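Part-time office assistant, Kordestani Lettings

Kordestani Lettings looks after 66 rented flats and houses in Proltville. We need a part-time assistant to help with the move-in packs, the post and the tenants' phone line. You would work mornings, with one Saturday a month.
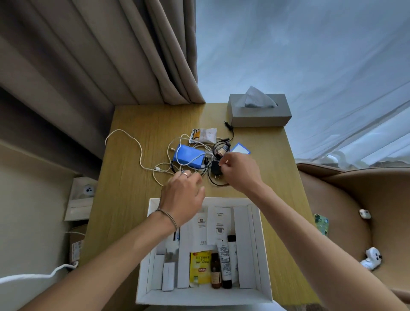
Proltville, December - The post is for 800 hours over the year. Holiday is on top of that. You will book check-ins, chase late meter readings and keep the key register up to date. Some of the work is dull and has to be right, the key register above all.

You don't need to have worked in lettings. You do need a clear phone manner and neat handwriting. A driving licence helps, as the Drorkavell flats are badly served by buses.

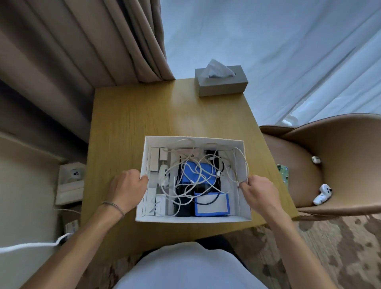
Bushra Minhas says the phones are the hard part - Mondays are mostly boilers and lost keys, and you have to like talking to people who are cross. She found the first month tiring and the rest fine.

We get roughly 200 calls in a busy week, shared between three of us. Training is given on the Skindetti booking system and takes two mornings. There is a desk by the window and a parking space behind the building.

To apply, send a CV and a short letter to Sobia Mirani at the Proltville office. Tell us which mornings you can't do. Interviews last 40 minutes and include a short filing task.

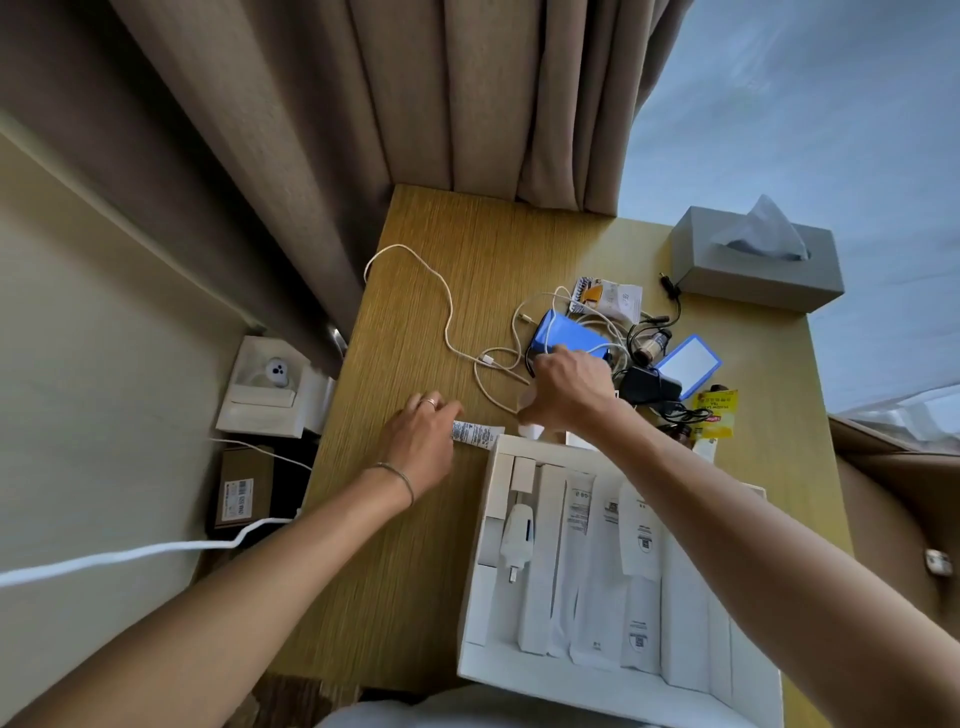
Desk work, Proltville office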